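# Fiche 11 : la pince à main Viltus, louer ou acheter ?

Version du 24 juillet 2019, à garder avec vos notes de TP.

Bon, on reprend là où on s'était arrêtés ! Je vous avais promis un vrai avis sur le kit Viltus, distribué chez nous par Posora, et pas seulement la lecture de la plaquette. Rappel du cours de février : une pince à main, c'est l'opérateur qui la porte, et la caméra montée dessus enregistre le geste pour qu'on puisse ensuite entraîner un bras.
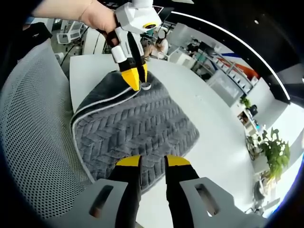
Le prix, d'abord, puisque vous me le demandez tous : 791 euros la paire chez Posora, mallette comprise, ou 29 euros par jour en location. Pour un projet de semestre, je louerais sans hésiter (surtout si vous groupez vos séances). Ce que j'aime bien, c'est le bout des doigts : regardez le coin de la couverture, pincé entre les deux embouts jaunes, avec le passepoil clair qui remonte en boucle. Sur un textile épais, c'est exactement la prise que je veux vous voir travailler. Prenez le bord, jamais le milieu du pli !

À noter pour l'exercice :

- une main par pince, et on garde les mêmes rôles pendant toute la série ;
- on annonce la prise à voix haute avant de fermer ;
- on relâche complètement avant de passer au coin suivant.

Côté concurrence, j'ai aussi essayé le modèle Charvát. La poignée me plaît davantage, mais la gâchette est dure, et au bout de plus de 11 minutes j'avais le pouce en compote. Le logiciel Nivport lit les fichiers des deux, ouf. 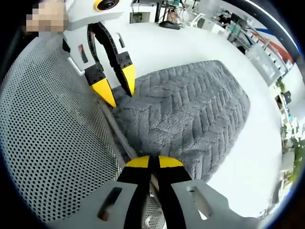

*Fig. 2. Textile gris à chevrons posé à plat, un embout jaune sur un coin.*

Pour la prochaine fois, rédigez une demi-page : quel kit pour votre projet, quelle durée de location, et quel textile vous comptez plier. Pensez à inclure le temps de calibration dans votre devis, c'est l'oubli classique (j'y ai eu droit aussi, sur mon premier).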